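Chapter 4
Stocks, Broths and the Patient Pot

Before there were cans and cubes and little foil packets, there was a pot at the back of the stove, and most of what we now call cooking grew up around it. I have taught this chapter to beginners for many years, and I still look forward to it more than any other – partly for the smell, I admit, and partly because students who arrive convinced that they can't cook usually leave this unit with a quart of something very good in the refrigerator.

A stock is made mostly from bones, and a broth mostly from meat. That is the short version, and you will hear cooks argue happily over the longer one. Bones give body, the soft wobble you notice when a good chicken stock is chilled. Meat gives flavor sooner but less of that body. Vegetable stock has neither bones nor meat to lean on, so it asks for a little more care with the onions, carrots and celery, and it is finished much sooner too.

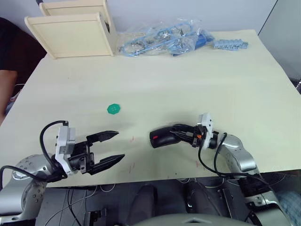 Figure 4.1 Two arms at a cream-colored tabletop, the left one with a black two-finger gripper.

My own teacher, Daranee Petchrat, ran the kitchen at the Nellcombe cooking school, and she made us start every stock with cold water. We grumbled about it, of course, being young and hungry and in a hurry! She would have us bring the pot up slowly, skim off the gray foam as it rose, and then turn the flame down until only a bubble or two broke the surface at a time. A hard boil, she said, stirs the fat and foam back in and leaves you with a cloudy pot.

The recipes in this chapter begin with a small one, using 600 grams of chicken wings, and work up to the big beef stock that simmers from breakfast until supper. Please read each one all the way through before you light the burner. Salt is left out on purpose – you will be adding it later, when the stock becomes a soup or a gravy.

We begin, then, with the pot itself, and with how to choose one that is tall enough for the bones and still light enough for you to lift when it is full.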